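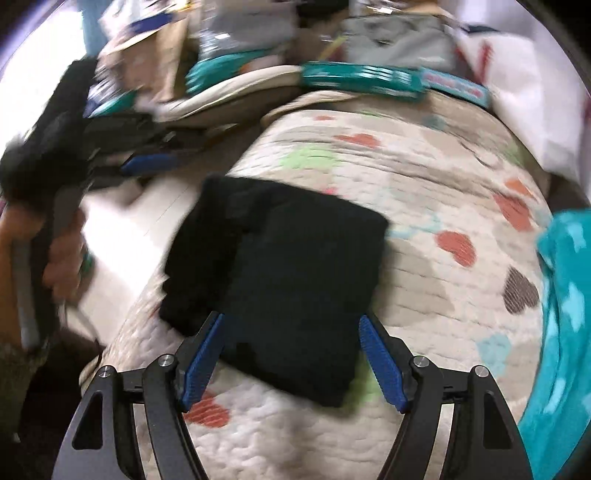

Gredivik hand gripper kit: reader questions

Does it fold clothes on its own?
No. The Gredivik is a hand tool. You hold it, you do the chore, and the recording is meant to teach a robot later. The sales page blurs this.

Is it any good with laundry?
On folded shirts, fair. The ridged finger pads grip cotton well enough. Thin, slippery stuff is another matter, and I wouldn't trust the demo clips.

What do I get for $383?
The gripper, one spare set of pads and a login for Skurken, the upload service. The camera mount costs $36 more. I think it should be in the box.

How long does Skurken take to process a session?
They promise 11 hours. My April uploads took longer every time.

Can I use Fekero pads instead?
They fit. Gredivik says they void the warranty. I asked where that's written and am still waiting.

Can I return it?
Within 14 days, unopened. So you can't try it first.

Should I buy one?
Not without a robot to train. If you have one, price the Ghanem kit too.

Last updated Friday, May 15, 2020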